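Trultley Toy Library: progress report on the shape block sets

Saturday, February 15, 2020

Hi Eoin,

You asked for something short on how the Savura money is being spent, so I'll try, but you know what I'm like once I get going about blocks.

The big news is that we've finished sorting the donated shapes. When I wrote in September they were still in the bags they came in, all mixed up with dominoes and bits of train track, and I was a bit gloomy about the whole thing. Since then we've washed the lot, thrown out the cracked ones and made up 11 sets that I'd be happy to hand to any family in Zesville. Another four are nearly there and just need a few missing pieces. Stars are the problem (they always are, the little kids love them and they end up under the couch).

We've changed our minds on one thing from the application. The plan was to lend the blocks in a tub and leave it at that, but parents kept telling us the pieces rolled off onto the carpet and the game was over before it began. So now we're keen to send out a flat board with each set. A maple cutting board does the job beautifully! It has enough weight to stay put, there's plenty of room for a child to spread things out, and the bright colours stand out against the pale timber.
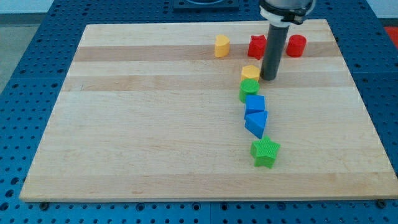 Will the boards cost more than we budgeted for?

They'll fit inside the amount we already have. We'd put money aside for printed play mats, and we've dropped those, so the boards come out of the same line.

On the playing side, I've had a go at the activity cards. The first one is just "find me another red one", which works well with a star and a cylinder because the child has to ignore the shape and think about colour. The second asks them to put the shapes in a line, and the third is a feely-bag game that my own kids have tested to death. I wrote a fourth about stacking and then scrapped it. It was boring, and semicircles don't make much of a tower.

We ran a try-out morning at the hall and almost 15 families came, which was lovely for a wet day. The favourite game was one I hadn't planned at all: two sisters made a long wiggly path of blocks and walked their fingers down it telling a story. I've pinched that for the cards.

Still to do: finish the last sets, oil the boards, get the cards laminated, and sort out labels for the tubs. I'd like your okay on the labels before I order, as I wasn't sure if the Mulcahy name should go on them as well as Savura's. Either is fine by me. I'd also like to swap the drawstring bags for something with a proper lid, and I'll send you the price when the shop rings me back.

Receipts are in the blue folder and I'll drop it in next week.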